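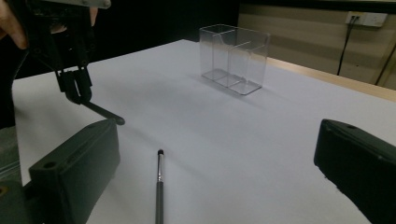

Figure 1. White work surface with a pen placed lengthwise, tip pointing to the back of the table.

Unit 10: Setting out a shared work table
Palel Centre for Occupational Studies, Judunby campus

10.1 Purpose of the unit

Students will learn to prepare, use and clear a shared table so that small items can be found, picked up and returned without searching. The unit supports the July practical in Room 101 and should be read before attendance.

10.2 The surface

A pale, matte covering is preferred for fine work. Dark items such as pens, screws and clips stand out against it, and glare is reduced. In Figure 1 the white area stops short of a light wooden edge on the right-hand side. Students should treat a boundary of this kind as the limit of the working area and place nothing on or beyond it.

Lighting is to be checked from the seated position. Broad, soft shadows are acceptable. Where a shadow hides the colour or outline of an item, the lamp is to be moved before work begins.

10.3 Placing slender items

Pens, styluses and small drivers roll easily and are often the first things lost. The following rules apply to the Brukomska layout, which is the standard layout at both campuses:

Place the item lengthwise, with the tip facing away from the user.
Leave a clear hand's width on either side.
Do not rest one slender item across another.
Return caps to the item, or to the tray if the item is not in use.

The dark barrel and silver-coloured collar of the pen in Figure 1 are easily told apart on the white ground. Students should note how orientation and contrast work together – either one alone is less effective.

10.4 Clearing the table

Clear from the back of the table to the front. Wipe the covering with a dry cloth and report any tears or marks on the Ung sheet kept by the door.

10.5 Written task

Submit a plan of your own table, with a commentary of no more than 500 words. Label each item and show its orientation with an arrow. Plans without labels will be returned unmarked.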